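Zovow — a plain-text catalog for lending sheds

README

Hello, and welcome. Zovow is the catalog we use at the Nirnthorpe lending shed, along with the small set of scripts that turns it into labels, overdue lists and a printable index for people who would sooner leaf through paper. The data and the scripts live in the same folder because the last time we kept them apart, Lacey's laptop had one and mine had the other, and we spent most of an August afternoon working out which copy of the ladder records was the newer.

If you run a shed of your own, or a tool shelf at a school, or just a garage that four households wander in and out of, please take whatever is useful. You don't have to ask. I'd love a note if you do something nice with it, though.

This release is dated 13 October 2021 and holds 2567 records. Older releases are in the folder called attic.

What is in the folder

items.csv — one row for each thing that can be borrowed
kits.csv — which items travel together as a kit
loans.csv — when things went out and came back, with no names in it
words.txt — the list of category words we allow ourselves
labels.py — makes a sheet of labels to print
overdue.py — prints the list we tape inside the door
index.py — makes the paper index

You need Python 3 and nothing else. Cormac Ó Ceallaigh was very firm about this when he wrote the scripts, and I have come to be grateful, because the shed computer is an elderly thing and installing anything on it takes most of a pot of tea.

Getting started

Copy the folder somewhere you back up. Open items.csv in any spreadsheet program and have a look at the first screen or two, which will teach you more than I can. Then, from the folder, type:

 python3 labels.py items.csv

You'll get a file called labels.txt. Print it on plain paper first and hold it up against a label sheet before you spend a real one. Our sheets are laid out for Naylor labels, six across the short way, and if yours are different you can change the width at the top of the script.

The columns in items.csv

code — the shelf letter and a number, such as G112. Once a code has been given out we never use it again, even if the thing is long gone. I held out against this for ages because gaps in a list bother me, but then we lent somebody a hedge trimmer under a code that used to be a fish kettle, and the loan history for that fish kettle is now very strange reading.

name — what a person would call it out loud. "Long ladder" is better than "ladder, extension, aluminum." You can put the formal name in notes.

category — one word from words.txt. If you can't find a word that fits, use "other" and somebody will come along and fuss over it later (probably me).

condition — good, fair or tired. We used to have a scale from one to ten and everyone gave everything a seven.

home — the shelf, hook or basket it goes back to.

parts — anything that can get separated from it and shouldn't be. Blades, keys, the little wrench, the manual. Separate them with semicolons.

notes — whatever you like. Please be kind about previous borrowers.

The columns in loans.csv

code — matches items.csv.

out and back — dates, year first. An empty back column means it is still out.

came_back_ok — yes, no or blank. Blank means whoever was on the desk forgot to fill it in, so please don't read it as a yes. There are plenty of blanks from our first winter and I have left them alone.

We keep borrowers' names in a paper book at the desk and they have never been typed into this file. Wendy Heywood went through every note in items.csv before we shared it and took out anything that pointed to a particular person, including one fairly pointed remark about a wheelbarrow. If you spot something she missed, write to us and we'll fix it.

Where the records came from

The oldest part was copied from index cards that belonged to the Plivenwood garden club, who folded their shed into ours when the lease on theirs ran out. Their cards were lovely, all done in the same blue ink, and about as consistent as the weather. Some gave a maker, some gave a donor, and one just said "the good one." Bradley Clegg typed those up and kept the original wording in notes, so you'll see a bit of it peeking through.

Everything newer was entered at the desk by whoever was there. That means spelling wanders. It also means that the gardening shelves are very well described and the sewing shelf is not, and I'm afraid that says more about who sits at the desk than about what we lend.

Things to be careful of

Please don't use the loan dates to work out how popular something is without looking at the gaps. We close for 40 days over the winter, and anything taken home just before then looks as though it was tremendously in demand.

The condition column only gets changed when somebody thinks of it. A drill marked good may have been good three summers ago.

Finally, the kits file is younger than the rest, and 70 of its rows still point to items under their old shelf codes. The scripts will grumble about those but carry on.

How we record small stuff

This is the part people write to me about most, so I'll go on a bit. Ladders are easy. It's the cables, clips, ties and odd ends that eat up an evening, and for a long while we tried to give every one of them a row. Please don't do that to yourselves.

What works for us is to catalog the basket and leave its contents to a short phrase in notes. One basket, one code, one kind of thing. Cable goes in one, ties and straps go in another, and the baskets should be different colors so that you can say "it's in the red one" to a person standing across the room. Write the color into the home column too. If something small is lying loose on the bench at closing time, it goes in whichever basket is nearest in spirit, and we don't update the file for it.

For tangles, we write "untangle before lending" in notes and hope. Liam Ackroyd has suggested a condition word just for this, below tired, and I'm thinking about it.
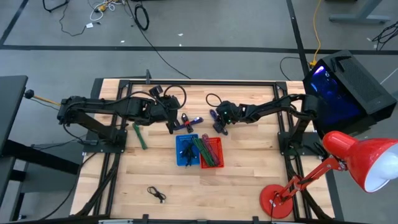
Adding your own records

Add new rows at the bottom of items.csv and leave the sorting to the scripts. Save as plain CSV, and if your spreadsheet asks about keeping its own format, say no. Then run:

 python3 index.py items.csv --check

It will tell you about repeated codes, categories that aren't in words.txt, and homes that don't exist. It won't tell you about spelling. If you want a new category word, add it to words.txt on its own line and let the rest of us know, so that we don't end up with both "baking" and "bakeware" again.

Changes in this release

Moved the camping shelf to its own letter — it had outgrown H.
Fixed the overdue list so that things due back today aren't scolded.
Added the parts column to everything on the kitchen shelf.
Removed the second copy of the pasta machine. There is only the one.

License and thanks

Use it, change it, pass it along. If you publish something with the data in it, please call it "the Nirnthorpe lending shed catalog" and link back here. My thanks to Cormac for the scripts, to Bradley for all that typing, and to the garden club for the cards, which are in a tin by the kettle if you'd ever like to come and see them.

Lacey Treloar has the list of things we're looking for at the moment. A second carpet cleaner is at the top.

6 comments · Share

Bradley Clegg
The blue ink cards also have drawings on the back of some of them. I never knew where to put those in the file so I didn't.

shelf_and_hook
We started using your baskets idea in our school workshop and it has saved my evenings. Do you put a label on the basket or on the shelf under it?

Wendy Heywood
Both, if you can! Baskets wander.

Liam Ackroyd
Still hoping for "knotted" as a condition.

marjoram22
labels.py gave me a blank last page. Fixed it by deleting the empty rows at the end of my CSV, in case anyone else gets stuck there.

Cormac Ó Ceallaigh
Thanks, that one's mine. I'll have it skip empty rows next time.

Contact: the desk at the Nirnthorpe lending shed | © 2021 Zovow contributors | Back to top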